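We use cookies to keep this site working. Accept / Manage settings

26th February

Day with the Manzano hand-held gripper kit, the one we've had on trial since December. Sosina asked for something she can forward to Derport before they come back with a price, so I'm writing this up while I still remember it, and she can cut whatever is too rambling.

The task was the dullest one on our list: small household stuff, a cardboard box, a bed. Pick a thing up, put it in the box, or take it out and set it down on the cover. I like this one because a bed is a horrible surface to work on (it gives, it slopes, the cloth comes up with the fingers if you go in too low) and a kit that's only ever been shown on a lab bench gets found out pretty fast.

First thing, the grip. The blue pads are still my favorite part of the whole package! They bite on shiny plastic better than the ones on the Dudwood pair did, and I never felt I had to squeeze hard. Flat things on soft cloth are another story. You press down to get under the edge, the mattress goes down with you, and you end up chasing it. Florencio's trick is to come in at a slant and let one finger do the scooping. I'm getting better at it, but my wrist complains.

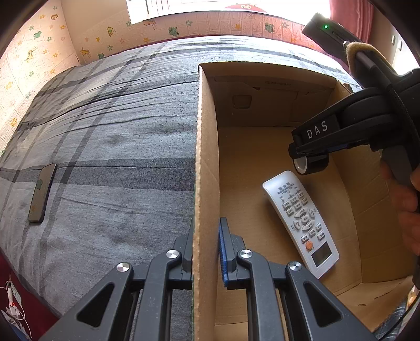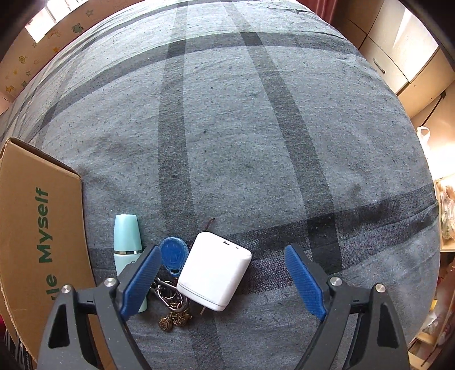

Remote and tape in the box first, then the keys, charger-or-power-bank thing and green bottle out on the bed cover.

Keys are the worst. They're a tangle, they hang differently every time, and whatever you've got hold of, the rest swings. I'd keep them in the set for exactly that reason, but I'd want Turncombe to tell us how their processing service handles something that changes shape that much. Their brochure says "all common household items" and leaves it there.

Working inside the box is tight. With two grippers you have to think about which one goes in first, and the linkage is wide enough that I kept minding the walls. A shallower box would be easier, but then customers don't own shallower boxes, so I'd leave it.

Weight is fine for the first half hour. After that I notice the handle — my thumb sits a bit too far forward, and I have fairly small hands. Ask Derport if there's a second handle size. Also ask about spare pads, which aren't on the parts list I have.

Running count for the trial is 1,226 clips, and 502 of those are box work. Sosina wants more of the box before we decide, I'd like more of the bed. We'll probably do both.

To do: wipe pads, charge everything overnight, find the short cable, send Florencio my notes on the slant thing so he can tell me I've got it wrong.

2 comments · 2 shares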